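From the workshop: the gripper build gets its fingers

27 Jan 2022

Regular readers will know that the hand-held gripper has been on the go at Florkus since September, and that it has spent most of that time as a carrier bag of printed parts with a note pinned to it. We're very happy to say it is now a thing you can pick up, point at something and squeeze. Three of us put in most of the evenings, with plenty of drop-in help from the Saturday crowd, and what follows is a bit of an update for everyone who keeps asking how it's coming along.

The short version for newcomers: we wanted a gripper you hold in your own hand, with the same fingers a robot arm would have, so that you can work out how a grab ought to go before you write a line of code for the arm. We named it Nirkex, after a misprint on a parts list that we all got fond of. The body is printed, the squeezing is done by a plain lever and a return spring, and the camera looks out over the fingers so you can see on a screen what they are up to.

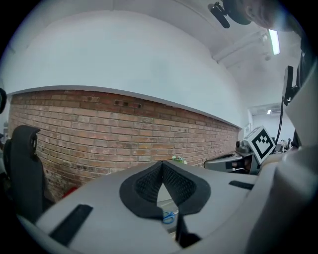
Fingers were the part we got wrong for longest. Our first pair were hard and smooth and they dropped everything – pens, bolts, the lid off the biscuit tin. The second pair were soft enough but so slippery that a round object would simply squirt out of the front, which was funny for one evening and then less so. What changed things was making the pads black and cushioned with a mesh texture on the inner face, so there is some give and some bite at the same time. They are glued on for now, and we'd like to swap to a slot so that a worn pad can be pulled off and a fresh one pushed in without anyone having to hunt for the solvent.

If you fancy making a set yourself, the mould is on the shelf by the laser cutter, in the tub marked Jurčo (that's the name of the pad design, and yes, the accent matters, we've been told off). Mix the rubber slowly. Slower than that! Air bubbles are the enemy, and a pad with a bubble just under the surface will split there within a week. Press the mesh in while the rubber is still tacky and leave the whole lot overnight with a weight on top. The tin of paint that used to do that job has been borrowed for the back door, so use the big dictionary.

The body went through a fair few versions as well. It began as a boxy thing that dug into your palm, and we only found out how badly when one of us used it for a whole afternoon and couldn't open a jar that night. The curved one is so much nicer to hold. It does take an age to print, over 20 hours on the older machine, and it wants supports under the long curve or the surface comes out like a ploughed field. We did one in light grey and liked it so much that we bought another reel.

Wiring is tidier than it was. We had a cable that ran straight across where your thumb goes, and it took a surprisingly long argument to agree on moving it. It now leaves at the back, with a loop of slack so it doesn't tug when you turn your wrist. Please don't tape it down again.
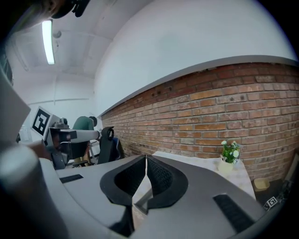
The next job is getting the lever to feel the same every time. At the moment there's a dead spot at the start of the squeeze, where you pull and nothing moves, and then the fingers come together in a rush. We suspect the hole for the pivot has worn a little oval. A brass sleeve ought to sort it, and there's a short length of tube in the metal rack that looks about right, if whoever wrote KEEP on it would let us have a few millimetres.

After that comes the software, which is called Kerkusum and is still mostly a folder of good intentions. It can record what the camera sees and play it back, and on a good day it can find a printed marker and tell you which way it's facing. On a bad day it finds markers in people's jumpers. If you enjoy that sort of puzzle we would love to have you, and you needn't know anything about robots to begin with. A bit of patience with lighting helps.

We're also after odds and ends to practise on, the more awkward the better. Soft toys, whisks, spectacle cases, anything with a silly handle. There's a crate under the long bench, so drop things in when you're passing, and put your initials on anything you'd like to see again.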